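티켓: 도서관 열람석 예약 페이지가 아침마다 401을 뱉는 문제
상태: 해결됨 (후속 작업 하나 남음)
분류: 예약 시스템 / 인증 / 시간 동기화
관련 서비스: Dristanano(예약 웹), Odoi(회원 인증), Zelleveck(좌석 안내 화면)

증상

회원이 로그인까지는 잘 되는데 좌석을 고르고 "예약 확정"을 누르는 순간 401이 뜹니다. 다시 로그인하면 될 때도 있고 안 될 때도 있습니다. 오후에는 멀쩡합니다. 저녁에도 멀쩡합니다. 문 여는 시간 직후에만 이럽니다! 처음 접수된 건은 2층 창가 자리를 잡으려던 회원분이었고, 그 뒤로 같은 내용이 줄줄이 들어왔습니다.

안내 데스크에서 받은 화면 캡처에는 이렇게 적혀 있었습니다.

인증이 만료되었습니다. 다시 로그인해 주세요.
오류 코드: 401

로그인한 지 1분도 안 된 사람한테 만료라니, 이 문구를 보는 순간 꽤 재미있는 문제가 되겠다 싶었습니다.

첫 번째 확인: 브라우저와 쿠키

제일 뻔한 것부터 봤습니다. 브라우저 캐시 삭제, 시크릿 창, 다른 계정, 휴대폰 데이터망. 결과는 전부 같았습니다. 외부 망에서도 똑같이 나니까 열람실 와이파이 쪽은 일단 용의선상에서 뺐습니다.

쿠키도 봤습니다. 세션 쿠키는 정상적으로 발급되고 있었고, 도메인도 경로도 맞았습니다. SameSite 설정은 9월에 한 번 바꾼 적이 있어서 잔뜩 의심했는데 되돌려도 변화가 없었습니다. 다시 원래대로 올려 두었습니다.

두 번째 확인: 토큰

Dristanano는 로그인할 때 Odoi에서 토큰을 받아 오고, 예약 확정 때 그 토큰을 다시 Odoi로 보내 검증합니다. 검증 실패 로그를 모아 봤더니 하룻밤 사이에 791건이 쌓여 있었습니다. 회원이 누른 횟수보다 훨씬 많은데, 좌석 안내 화면(Zelleveck)이 같은 방식으로 좌석 현황을 조회하면서 실패할 때마다 재시도를 걸고 있었기 때문입니다. 이건 이것대로 고쳐야 할 버그라 따로 적어 두었습니다.

로그에서 눈에 들어온 줄은 이겁니다.

token rejected: iat is in the future

iat는 토큰이 발급된 시각입니다. 그러니까 검증하는 쪽에서 보기에 "아직 오지 않은 시각에 발급된 토큰"이 들어온 거죠. 만료가 아닌데 웹 쪽 오류 처리가 거절 사유를 구분하지 않고 몽땅 "만료되었습니다"로 뭉뚱그리고 있었습니다. 이 줄을 찾았을 때 정말 신났습니다. 이제 시계만 보면 되니까요.

세 번째 확인: 케이블과 스위치

시계로 가기 전에 한 가지를 더 치워야 했습니다. 검증 서버가 시각 서버에 못 붙는 거라면 중간 구간 문제일 수도 있으니까요. 포트 오류 카운터, 링크 협상 속도, VLAN 태그를 차례로 확인했습니다. 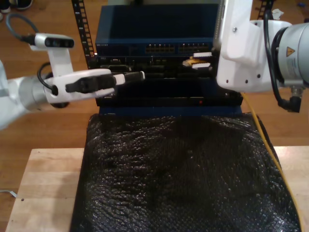

예약 서버와 검증 서버는 서로 다른 VLAN에 있고, 시각 동기화 트래픽은 그 사이를 방화벽 규칙 하나로 건너갑니다. 규칙은 살아 있었고 카운터도 올라가고 있었습니다. 물리 구간은 제가 늘 하는 순서대로 봅니다. 먼저 양쪽 링크 상태를 적고, 그다음 의심되는 선을 같은 길이의 멀쩡한 선으로 바꾸고, 다시 상태를 적습니다. 끝이 검은 플러그로 된 저 검은 네트워크 케이블 같은 선이라면 라벨을 꼭 붙여 두세요. 랙 앞에서 검은 선 여러 가닥을 구분하는 일은 생각보다 오래 걸립니다. 저희는 색깔 테이프를 감아 쓰는데, 값도 싸고 눈에도 확 들어와서 아주 만족하고 있습니다.

선을 바꿔도 링크는 똑같이 기가비트로 올라왔고, 바꾸기 전에도 오류 카운터는 0이었습니다. 물리 구간은 무죄입니다.

네 번째 확인: 시계

여기가 본론입니다. 두 서버에서 동시에 시각을 찍었습니다.

예약/발급 서버: 기준 시각과 일치
검증 서버: 35초 느림

검증 서버가 느리니까 방금 발급된 토큰이 미래에서 온 것처럼 보입니다. Odoi의 허용 오차는 기본값 그대로라 이 정도 차이는 받아 주지 않습니다. 로그인하고 바로 누르면 거절, 좌석표를 한참 구경하다 누르면 통과. "될 때도 있고 안 될 때도 있다"는 접수 내용이 여기서 딱 맞아떨어졌습니다. 자리를 빨리 잡으려고 서두르는 분일수록 실패했던 거예요. 아침에 몰리는 이유도 절반은 설명이 됩니다.

나머지 절반은 이겁니다. 왜 오후에는 괜찮은가?

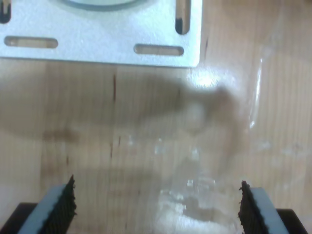
검증 서버의 시각 동기화 데몬 설정을 열어 보니 시각 원본이 두 개 적혀 있었습니다. 하나는 지금 쓰는 내부 시각 서버, 다른 하나는 예전에 쓰던 Groster 장비의 주소. 이 장비는 서비스 목록에서 빠졌지만 전원은 아직 들어와 있고, 시각 질의에도 꼬박꼬박 대답합니다. 틀린 시각으로요!

게다가 Groster 쪽 줄에 prefer 옵션이 붙어 있었습니다. 검증 서버는 새벽에 정기 재시작을 하는데, 재시작 직후 prefer가 붙은 원본을 먼저 믿고 시계를 맞춥니다. 그러다 오전이 지나는 동안 내부 시각 서버와 차이가 크다는 걸 알아차리고 천천히 당겨 옵니다. 점심 무렵이면 차이가 허용 오차 안으로 들어오고, 다음 날 새벽에 다시 처음부터. 매일 반복되는 깔끔한 톱니 모양 그래프가 나왔는데, 출력해서 벽에 붙여 두고 싶을 정도로 예뻤습니다.

조치

1. 검증 서버 설정에서 Groster 줄 삭제
2. 내부 시각 서버를 두 대로 늘려 등록, prefer는 아무 데도 붙이지 않음
3. 데몬 재시작 후 강제로 한 번 맞춤
4. Odoi의 허용 오차를 3초로 명시
5. 예약 웹의 오류 문구를 거절 사유별로 분리

4번은 의견이 갈릴 수 있습니다. 허용 오차를 1분쯤으로 늘리면 오늘 문제는 사라진 것처럼 보였을 겁니다. 하지만 그러면 시계가 틀어진 걸 훨씬 나중에 알게 되고, 대출 기록이나 출입 로그 시각까지 어긋난 채로 쌓입니다. 저는 좁게 잡고 경보를 거는 쪽이 좋습니다.

조치 후 로그

재시작 직후: 차이 없음
새벽 정기 재시작 직후: 차이 없음
개관 직후: 401 없음, 예약 확정 정상

개관 직후 로그를 새로고침하면서 보는데 예약 성공이 쭉쭉 올라갔습니다. 이 맛에 이 일을 합니다.

같은 증상을 겪는 분께

다른 분관에서도 비슷한 구성을 쓰는 걸로 알고 있어서 확인 순서를 남깁니다. 브라우저부터 뒤지지 말고 검증 서버 로그의 거절 사유를 먼저 보세요. iat나 nbf라는 글자가 보이면 바로 시계입니다. chrony를 쓴다면 chronyc sources로 원본 목록을 뽑고, 별표가 붙은 줄이 정말 본인이 아는 주소인지 확인하세요. 모르는 주소면 설정 파일에서 옛날 줄을 찾으면 됩니다. 가상 머신이라면 호스트가 시각을 밀어 넣는 옵션도 같이 보시고요(저희는 꺼져 있었습니다).
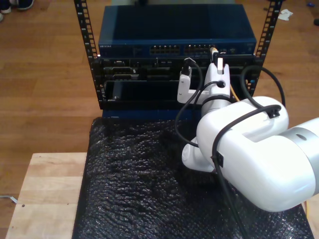 마리아마 아미사(Mariama Amissah)
도서관 시스템 지원 담당

댓글로 들어온 질문에 답을 달아 둡니다.

"Groster 장비는 왜 아직 켜져 있나요?"
옛 도서 반납기 한 대가 아직 그 장비에서 설정을 받아 갑니다. 반납기 설정을 옮기기 전에는 못 끕니다. 대신 시각 응답 기능은 오늘 껐습니다. 이것도 진작 했어야 했는데, 서비스 목록만 믿고 실제로 열려 있는 포트를 보지 않았습니다. 제 실수입니다.

"그동안 실패한 예약은 어떻게 되나요?"
확정 전에 거절된 건이라 좌석이 잡힌 채 남아 있지는 않습니다. 노쇼 벌점이 잘못 붙은 회원도 조회해 봤는데 없었습니다. 혹시 벌점이 이상하다는 분이 계시면 이 티켓 번호로 연결해 주세요.

"좌석 안내 화면 재시도 버그는요?"
두샨 가시(Dušan Gashi) 님이 맡아 주셨습니다. 실패하면 간격을 두 배씩 늘려 가며 재시도하도록 바꾸고, 401이면 아예 재시도하지 않고 토큰을 새로 받게 한다고 합니다. 시험용 화면에 먼저 올려 본 뒤 열람실 화면에 적용할 예정입니다.

"시계 차이 경보는 어디로 오나요?"
지원팀 공용 메일함입니다. 차이가 1초를 넘으면 주의, 2초를 넘으면 경고로 나갑니다. 허용 오차보다 먼저 울려야 의미가 있으니까요. 시험 삼아 테스트 서버 시계를 일부러 틀어 봤더니 메일이 잘 왔습니다!

남은 일

반납기 설정 이전 후 Groster 장비 종료. 이건 별도 티켓으로 넘깁니다. 두샨 님 쪽 수정이 열람실 화면에 올라가면 이 티켓에 링크만 추가하겠습니다.

마지막 수정: 2026년 1월 3일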